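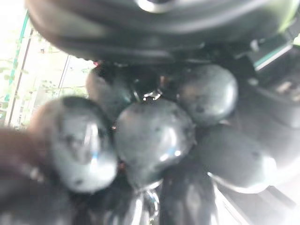 Fig. 1 – Dark grapes from close by, with grey-blue bloom and small white highlights.

2. Setting up the Hodia shadow box for still life

This section explains how to place the box, fix the lamp and arrange your first subject. Please read it to the end before you start. The assembly of the panels is in the section before this one. If your box is still flat in the carton, go back and do that first.

2.1 What you need on the table

The Hodia box, assembled, with the open side towards you
The Suvarna lamp with its clamp and cable
One Cakia backdrop cloth (the dark grey is the easiest for beginners)
The fruit or other objects you wish to draw or paint
A soft, dry brush for dust
Some small pieces of putty or folded card

The Lellier easel clip is sold separately and you do not need it for this section.

2.2 Placing the box

1. Choose a table that does not move when you lean on it. A folding table is possible, but put the box near the legs and not in the middle.
2. Turn the open side away from the window. If daylight enters the box you will have two kinds of light, one warm and one cold, and the shadows become difficult to read.
3. Sit on your chair and look into the box. The floor of the box should be a little lower than your eyes. If you see only the front edge, lower the box or take a higher chair.
4. Press the rubber feet to the table. They hold better if the table was wiped before.
5. Mark the corners of the box on the table with paper tape. Mark also the front legs of your chair on the floor.

Note: The paper tape is more important than it looks. When you come back after a break, the view must be the same. A small change in your seat will move every edge in your drawing.

2.3 Fixing the lamp

1. Check that the lamp is not connected to the socket.
2. Open the clamp and put it on the upper left edge of the box. If you draw with the left hand, use the upper right edge, so that your hand does not throw a shadow on the paper when you sit close.
3. Close the clamp with your fingers only. Do not use pliers.
4. Screw in the bulb. The lamp is made for a 7 watt LED bulb. Do not use a halogen bulb or an old type of bulb.
5. Bend the neck so that the bulb looks down and slightly forward into the box. Leave at least 13 cm between the bulb and the cloth.
6. Lead the cable behind the box and fix it with the cable holder.
7. Now you may connect the lamp and switch it on.

CAUTION: The lamp head becomes warm in use. Do not touch it to correct the direction of the light. Hold the neck instead, below the black ring.

CAUTION: Do not leave the lamp on for more than two hours without a pause. Switch it off when you leave the room, also if it is only for a short time.

2.4 Hanging the backdrop

1. Iron the cloth on the lowest setting. Folds in the cloth give hard lines which pull the eye from the subject.
2. Fix the upper edge to the back panel with the strips supplied.
3. Let the cloth fall in a soft curve from the back to the floor of the box. Do not push it into the corner.
4. Pull the front edge over the floor until it hangs a little in front.

If you want folds as a part of your composition, make them now, before the objects are in place. Large folds are better than many small ones. You can hold a fold with putty on the underside, where it is not seen.

2.5 Choosing the subject

You can use real or artificial fruit. Real fruit has richer colour but it changes while you work, and under the lamp it changes faster. Artificial fruit stays the same for weeks and is a good choice if you can work only for a short time each evening. Many people mix the two – this is perfectly fine, but put them under the lamp and compare them first, as some plastic surfaces shine much more.

For the first exercise we suggest grapes. A bunch of grapes teaches many things at once: round forms, small highlights, dark gaps, and the way in which many small parts make one big shape. Dark grapes are easier than green ones, because the light does not go through them so much.

If your grapes have bloom (the thin powder on the skin), please do not rub it off. Bloom makes the highlights softer in places and gives a nice grey-blue tone beside the darks. Remove dust only with the soft brush.

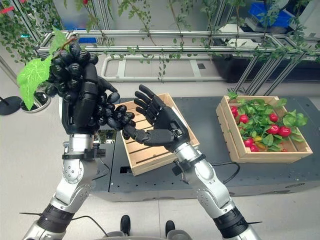
Fig. 2 – Dark grapes in a bunch, with short brown stem and green artificial leaf.

2.6 Arranging the grapes

1. Look at the bunch from all sides before you put it down. Every bunch has a better side, usually the one where the outline is not too regular.
2. Place it a little to the left or right of the middle of the box.
3. Turn the stem so that it can be seen from your chair. The stem shows where the weight of the bunch begins, and without it the drawing may look like a heap.
4. If there is a leaf, let it go outside the dark shape of the grapes. A leaf which lies on top of the fruit hides the forms you want to study. A leaf beside it gives a second colour and a different edge.
5. Put a piece of putty or folded card under the bunch if it rolls.
6. Sit down, close one eye and look again. Correct the position now and not after you have started.

You can also hang the bunch from the hook in the top panel. The grapes then fall in a longer shape and the cast shadow goes on the back cloth. Make sure the thread is short, so that the bunch does not turn. Wait until it is quite still.

2.7 Checking the light

Squint your eyes until the small details disappear. You should see one light side, one dark side and one clear shadow on the cloth. If this is not so, use the following list.

The whole bunch looks black: the lamp is too high or too far back. Bring the head forward.
The highlights are large and white: the lamp is too near. Raise the neck.
There are double shadows: a second light is on in the room, or the curtain is open.
The shadow is outside the box: the lamp is too low.
The cloth is brighter than the fruit: change to the dark grey cloth, or turn the lamp slightly to the front.

Note: On each grape the highlight sits almost at the same place. When you have found it on one grape, you can look for it on the neighbours. But do not copy it mechanically. Some grapes are in the shade of others and have only a weak highlight or no highlight.

2.8 After the session

1. Switch off the lamp, disconnect it and let it cool with the neck up.
2. Take real fruit out of the box. Juice leaves stains in the cloth which do not go out with washing.
3. Leave artificial fruit in place if you will continue, and cover the open side with the dust flap.
4. Wipe the floor of the box with a dry cloth. Do not use spirit or window cleaner on the painted panels.

If a leaf comes off an artificial bunch, push the wire back in the stem. Glue is seldom necessary.

Text of this section: Nasrin Tehrani. Revised in June. Cleaning of the panels and exchange of the feet are in the next section.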